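Home | Syllabus | Handouts | Studio Hours | Contact

Small Storage, Session 8: Sorting by Compartment
Course notes, Tia Penrose

Welcome back! Today is my favorite topic of the whole course, the divided box. Bring whatever small stuff is driving you crazy at home – beads, fuses, buttons, picture hooks – and we'll sort it together.

Start with everything out. Tip your pile onto a plain, light surface so you can spot the tiny pieces, and make rough groups before you touch the box. Ga-eun Maeng brought 700 beads last April and had nine groups going before she picked a single compartment, and her box is still in perfect order!

Now look at the box itself. Open the lid all the way and let it lie flat, so it doesn't drop on your hand halfway through. Check which way the dividers run. A long one down the middle gives you a front row and a back row, and the short ones cut each row into cells. I like the front row for things I reach for daily and the back row for spares.
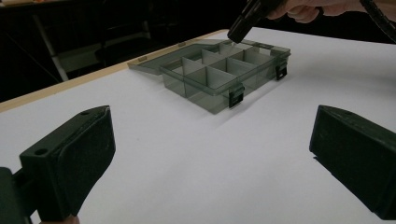
Next comes the fill test. Put one group in a cell and stop at two-thirds. If you can't pinch out a single piece with two fingers, it's too full – split the group or give it a second cell. Leave at least one cell free for the odd bits you'll find under the couch next month.

See-through plastic is great, but tinted boxes can hide the difference between navy and black, so label those cells anyway. Small letters on the lid work fine. Yannick Bouvier draws a little map and tapes it inside (lovely idea, try it!).

For next time:
– sort one drawer, 18 items or more
– sketch your cell map
– read the Flinska handout, first half only

Share (8) | Comments (18)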